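Small packets: how I keep them in order
Posted 2021-09-01 by Min-kyu Seo

In our kitchen the small packets were always living in one drawer. Sugar, sauce, tea, seasoning, everything together. When I wanted one, I had to take out ten others. Now I do a small sorting every month and the drawer stays good.

1. Empty everything on the table
Do not sort inside the drawer. It is too dark there and the old packets stay at the bottom. Put all of them on a clear part of the table and spread them with your hand, so they lie flat and you can read the printing.

2. Give every basket its own colour
I use plastic baskets with slots in the sides. Crumbs fall out through the slots and it is easy to rinse them in the sink. Mine stand in a row at the left side of the table, blue, red and green, and the packets go in the middle. My favourite rule is simple: one colour, one kind of packet. Even my father-in-law remembers it.

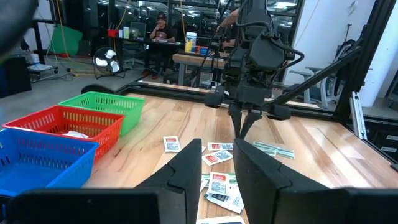
3. Look at the dates
Many single packets have no date on them, only the big box had it. For these I write the month on a piece of masking tape and stick it on the basket. If the tape says March and it is already autumn, I smell one packet before I use the rest.

4. Throw away the sticky ones
If a packet leaks a little, it will make its neighbours dirty too. Wipe the neighbours with a damp cloth and let them dry well before they go back.

How many to keep? For our family, 14 of one kind is plenty. The rest I bring to the lunch room at work, where they are gone in 2 days.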